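Home Destinations City Guides Trip Planning Packing About Contact

How to See a Hilltop Castle Town in One Day (Without Wrecking Your Feet)

I've done Cedcombe four times now, and the first visit was a mess. I got there at noon, stood in the wrong line, paid for a ticket that covered three things I didn't want to see, and ate a sad sandwich on a wall. So this is the way I do it these days, and it works for pretty much any old town with a castle on top and a river at the bottom.

Posted June 14, 2019

1. Sleep at the bottom, not at the top

The hotels up by the castle gate look great online, and the views really are lovely, but you'll pay for them and you'll be dragging your suitcase over cobblestones. I stay down in Pimley, the neighborhood on the far side of the river. It has bakeries, a laundromat, a tram stop and people who live there all year. From my usual guesthouse to the footbridge is a 400 yard walk, all flat, and I've done it half asleep plenty of times.

If you're driving, leave the car in Pimley too. The upper lot is tiny and fills up before breakfast in summer.

2. Get your ticket the night before

The castle grounds are free. You only need a ticket for the chapel, the great hall and the tower, and you can buy those separately (I wish the sign at the gate made this clearer!). I use Findport, the little booking app the tourist office points everyone to, and pick the first tower slot of the day. Take a screenshot of the ticket. The walls up there are very thick and my phone drops its signal the second I step through the gate.

Want the tower only? Scroll past the big combo ticket at the top of the list. The single tickets are way down underneath it.

3. Go up early and take the back stairs

Be on the footbridge by 8 if you can stand it. Most people follow the main street up, which is pretty but steep, and by midmorning you're shuffling behind tour groups. Turn left after the bridge instead, walk along the old tannery wall, and look for the stone steps with the iron handrail. They come out right beside the chapel. There are two benches on the way and I have used both of them.

Wear real shoes. The steps have been worn smooth and dip in the middle, and I've seen somebody try them in flip-flops, which was hard to watch.

4. Do the tower first, then slow down

The tower gets hot and crowded, so get it over with while you're fresh. The stairs are narrow and people are coming down as you're going up, so leave the big backpack in the lockers by the gift shop. Bring a coin for those. You get it back.

After that I don't rush at all. I walk the gardens, sit for a bit, and go into the chapel when a tour has just come out of it. You'll usually get ten quiet minutes before the next one shows up. The great hall is fine, but if you've seen one long room with antlers in it, you could skip this one and not lose sleep.

5. Draw yourself a map before you go

I know, I know, we all have phones. But these old towns are stacked in layers, and a phone map shows a street right next to you when it's really three flights down. I get a blank page, rule it into big boxes, and put one part of town in each box: gate, chapel, gardens, market, river. Then I write in opening hours and where the restrooms are. It takes me the length of one cup of coffee and I look at it all day long.

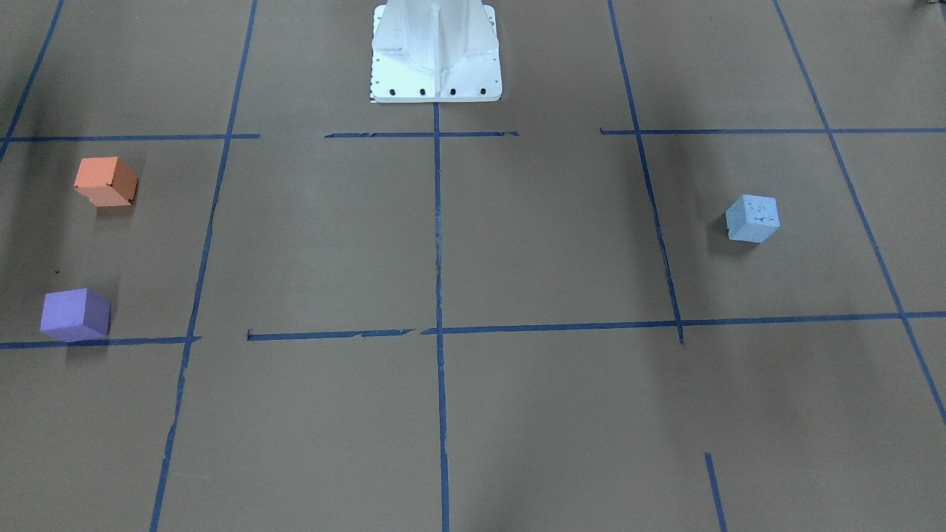
6. Eat lunch away from the gate

Anything within sight of the castle gate will cost you double. Walk down the main street until the souvenir shops thin out, then take the second alley on the right. I always end up at Gilani, a small place with a short menu and a courtyard out back. The lentil soup and flatbread is what I order every time, and I keep telling myself I'll try something else. They don't take reservations at lunch, so go before the noon bells or wait until after two.

If you're on a tight budget, the covered market has a bakery counter with stuffed rolls, and you can eat them down on the river steps with your shoes off.

7. Save the river for the end of the day

By late afternoon the sun has moved around and the whole castle hill lights up from the Pimley side. You can take the boat, but I'd walk the path upstream to the weir and back. There's a kiosk halfway along that sells ice cream and cold drinks.

One last thing on timing. I went once in June during the lantern festival, and it was beautiful and completely packed. If you want to see it, book your room months ahead and forget about the tower that day. Any other week, the plan above should get you back to your room with enough energy left to go out for dinner.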